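Print this page | E-mail this page
Reading time: 3 minutes

Arm pauses for a while, then lunges when the camera comes back. How do I stop it?

Skalmont_bench

Okay, so I have a two-arm setup on a rail, each arm with its own little wrist camera, and the job is dead simple: clear sticky notes off and around a computer monitor and get them into a lined trash bin. Most of the time it's lovely to watch! But in July the right arm started freezing in mid-job. The picture from its wrist camera stops updating, the arm holds still, and then when the feed returns the arm jumps to wherever it thinks it ought to be by now. Last night it did that with the gripper close to the screen and smacked the bezel hard enough that I hit the stop button with my whole hand.

I wrote down the last one: the feed froze at step 2666 and stayed frozen for 800 milliseconds. The arm controller (it's a Trorkham) never complained. I've swapped the USB port and rebooted everything twice. I'm running both cameras at 30 frames a second through one hub, if that matters. Is this a cable thing or a software thing? I'd really like to keep the monitor in one piece.

Dametti_fan

Had the same problem, it was the hub. Get a powered one.

Barış Yazıcı

A hub could well be dropping your camera, but that only gets you the freeze. The lunge is a separate fault and I'd fix it first (please don't run it near the glass until you have!). It sounds like your program keeps counting steps while the camera is out, so when a picture finally shows up the arm gets sent a target that's a long way from where it's sitting, and it goes there flat out.

Two things I did on mine. I put a time stamp on every frame, and if the newest one is older than 100 milliseconds the arm holds its position and the step counter stops too. Then I put a limit on how far any joint may move in a single step, down in the layer that talks to the motors, so a bad target from upstream can't get through. After that I went looking for the camera trouble. Check the cable where it loops at the wrist and elbow. Mine was fine with the arm stretched out and cut out when it folded up, which took me ages to catch.

And have a look at how close your fingers get to the screen and stand in a normal run. I put up some views of my own bench, same kind of job, monitor and bin and all:
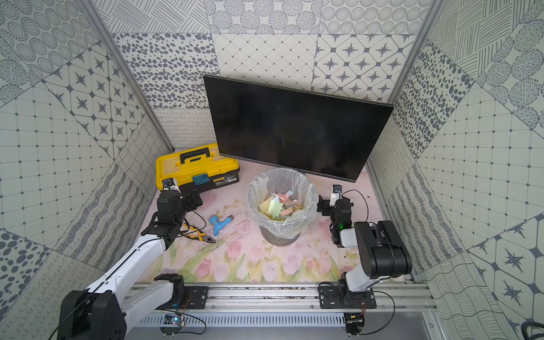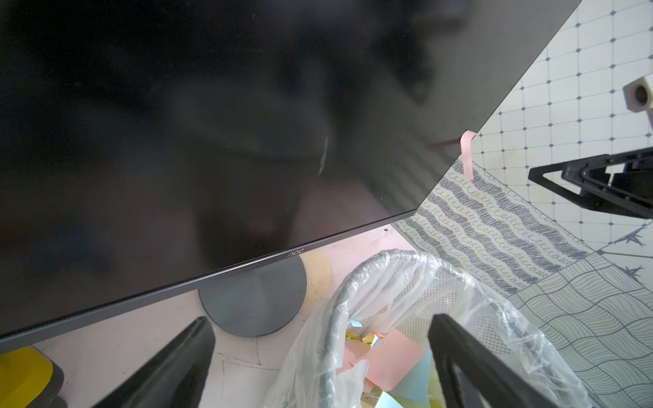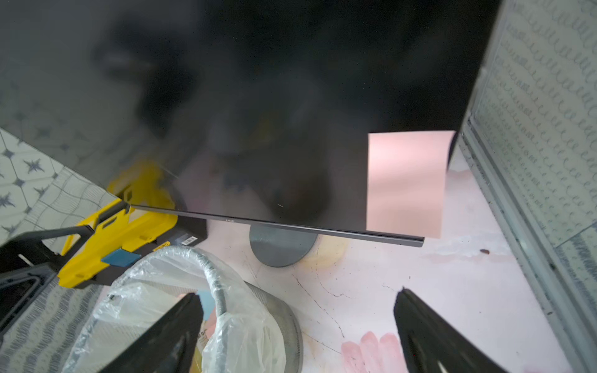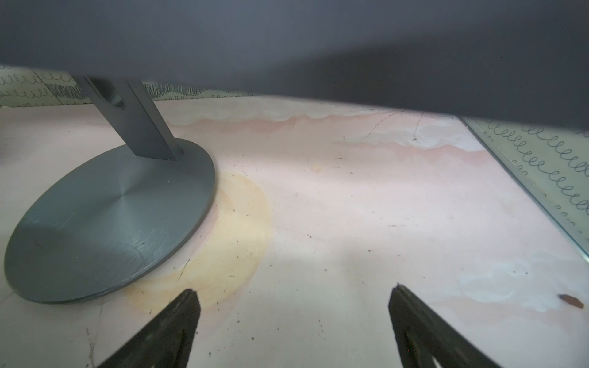 Saraç

The joint limit is good advice, but make the hold something you have to clear by hand. Mine used to start again by itself as soon as the frames came back, and one time I was reaching in for the bin. I've got it set so it stays put until I press a key, and I press it from the far side of the bench.

Related items
Wrist camera drops out only when the arm is folded
Where should the stop button go on a two-arm bench?
Joint limits: in the controller or in my own code?
Gripper closes on nothing and carries on anyway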